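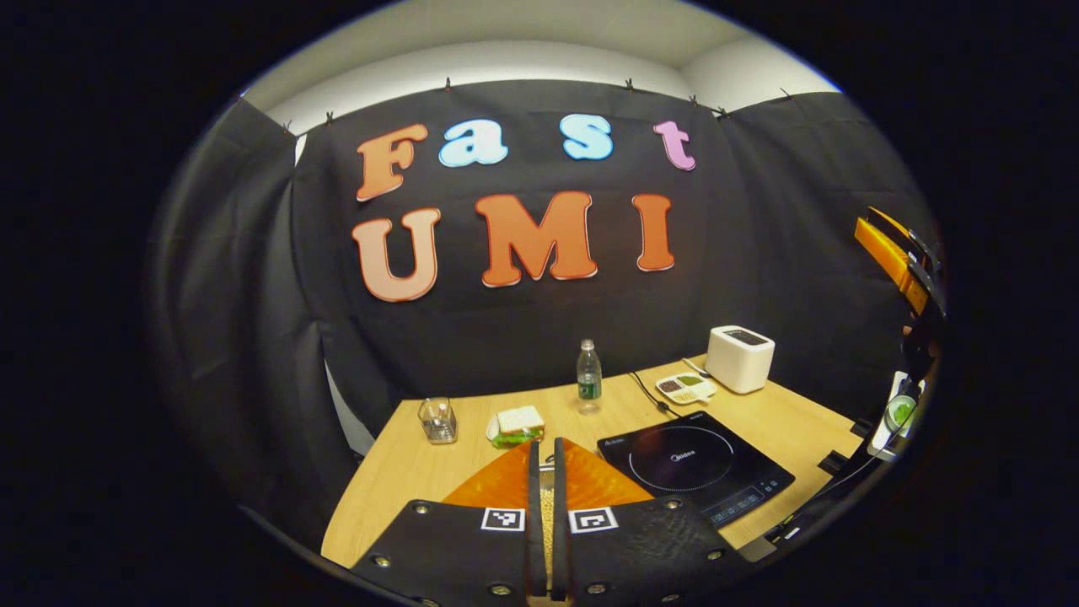 Figure 3. Cut-out foam letters in two rows on a black fabric backdrop.

Search this journal Enter keywords Go
August
By the Olley Study Group

4. Making a shared room feel used

We come now to the part of the study that gave us the most pleasure to write, and we hope the reader will forgive us if we linger over it a little. In the earlier sections we dealt with rents, opening hours and the size of the rooms. Those things matter a great deal, but they were seldom what people wanted to talk about when we sat down with them. What they wanted to talk about was how a room looked when they came through the door, and whether there was anything on the stove.

Our survey went out to 310 households within walking distance of the two halls, Nornside and Brukwood, and 200 of them sent it back. Near the end we left a blank space and asked people to tell us, in their own words, about something in the room that they would miss if it were gone. Lettering came up far more often than we had expected — names over doorways, words pinned to curtains, the big soft alphabet pieces that are sold for children's rooms and end up everywhere. People liked letters that had plainly been put up by hand, and they liked them a bit uneven. Several wrote that a printed banner made them feel like visitors. Color came up too, with the paler shades more popular at Brukwood and the brighter ones at Nornside, though we would not want to lean very hard on that difference.

Plain cloth hangings were the other favorite. A length of dark fabric hides a tired wall for very little money, and it can be taken down on a Friday evening when the hall is wanted for something else. At Nornside the hangings were moved so often that the regulars had stopped thinking of them as decoration at all and spoke of them as "the walls."

The second group of answers had to do with food, and here the tone of the replies grew noticeably warmer. Dried beans were the staple at both halls. 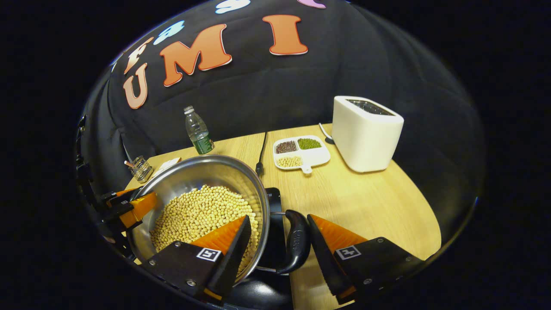
They are cheap, they keep through the winter, and they suit a place where one person starts a job in the morning and somebody else finishes it after lunch. Soybeans in particular need a long soak, and that gives people a reason to drop in twice in one day, which is just the kind of coming and going that the Yang scale (see Section 2) was designed to pick up. On that scale, the households that cooked at the halls scored 60 and those that did not scored 32. We were careful to ask about cooking and eating separately, and the gap was a good deal smaller for people who came only to eat.

We cannot say from these answers alone whether cooking draws people in or whether the people who already feel at home are the ones who pick up a spoon. Very likely there is some of each. The interviews in Section 5 take up the question at greater length, beginning with the Brukwood cooks, who had plenty to tell us on the subject.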